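Notes from a call with Nurhan Toprak, Trekow bench, Huvavthorpe. Written up fast, will tidy later.

## What happened

Thread pull. The suturing arm was drawing a stitch tight on a practice pad and didn't stop. "It should have let go at 2 newtons," Toprak says. "It went straight past. The pad tore, the thread snapped, the arm carried on up as if nothing was there."

Run 3588. No one hurt. Her hand was on the tray at the time, closer than she'd like. "I'd got lazy. You watch it do the same knot all day and you lean in."

## The cause

A force reading that froze. The sensor kept sending its last good value, and the software from Tukstead took it as fresh. Low number, so keep pulling.

Was there no check? "There was a check for no signal. There wasnt one for the same signal over and over." She found it in the log that evening: 200 readings in a row, same to the last digit. "Real thread never gives you that. It always jitters a bit."

The stop button worked, she wants that put down. Slower than she expected, but it worked.

## Back on the bench

Pulling is now capped by distance as well as force, and a repeated reading halts the arm. Taşdemir, who supply the sensor, have been sent the log. No answer yet.

The riskiest moment is still the one with the jaw near the strand and the stitches already in. "Four knots down, long thread still to deal with. Thats where I keep my hands in my lap."
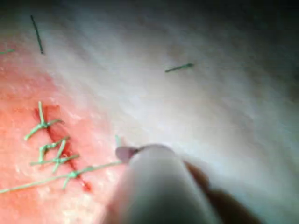
## Still open

Why the sensor froze in the first place. Toprak suspects the cable where it bends at the wrist, but can't make it happen again. "I've wiggled it for 2 days. Nothing." She'll swap it anyway and keep the old one in a bag.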